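4.2 Folding of thick and soft household textiles

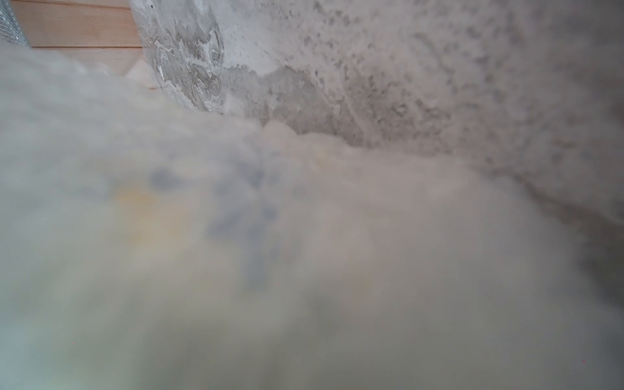 Figure 4. Soft, off-white textile material at very short distance, with a grey, concrete-like surface behind it.

The second group of items in our study is the group which the participants found most difficult to put away. In the Stirwood list of household goods, which we took as the base for our sorting, these items are all placed under one heading, "soft goods, thick". For the purpose of storage this heading is too wide. A bath towel and a sheet of wadding may have the same size on paper, but they do not behave in the same way when a person tries to fold them. We therefore divided the heading into two parts: items with a clear edge, such as towels and blankets, and items without a clear edge, such as batting, loose fleece and filling material.

For items with a clear edge, the participants mostly began at a corner. They brought two corners together, pulled the edge straight and then pressed the item flat with the hand. For items without a clear edge this way of working was seldom used. Most participants first pushed the material together from the sides, and only after this they looked for a line where it could be folded. The outer border then became lumpy, with small tufts standing out (a border of this kind can be seen in Figure 4), and the finished parcel was higher than it was planned to be.

In total we recorded 548 folding attempts in the homes at Brosareo and Pralton. Of these, 85 attempts concerned thick material without a clear edge. In 54 of the 85 attempts the item was opened again at least one time before the participant accepted the result. When they were asked for the reason, the participants most often answered that the parcel "did not stay". Some of them also said that they could not judge how thick the item would be until they had let it go. We consider this second answer important. With thin textiles the height of the folded stack is known after the first fold, but a thick and fibrous material rises again slowly, and the person has to wait for it or to hold it down.

Colour and pattern had a smaller role than we expected. In the earlier work of the Kudo project it was suggested that people use a printed pattern as a help for finding the middle of a cloth. We could confirm this for tablecloths and thin covers (see Section 4.1). For the thick items we could not confirm it. In pale materials, small differences of tone are hard to separate from the shadow in a fold, and the participants told us that they trusted their hands more than their eyes.

The container also had an influence. When the item was placed in a container with curved walls, the participants more often gave up the flat fold and used a loose roll, which follows the wall better. In boxes with straight walls the flat fold was kept, also when it needed 5 or more corrections. The time needed for both methods is compared in Section 4.3.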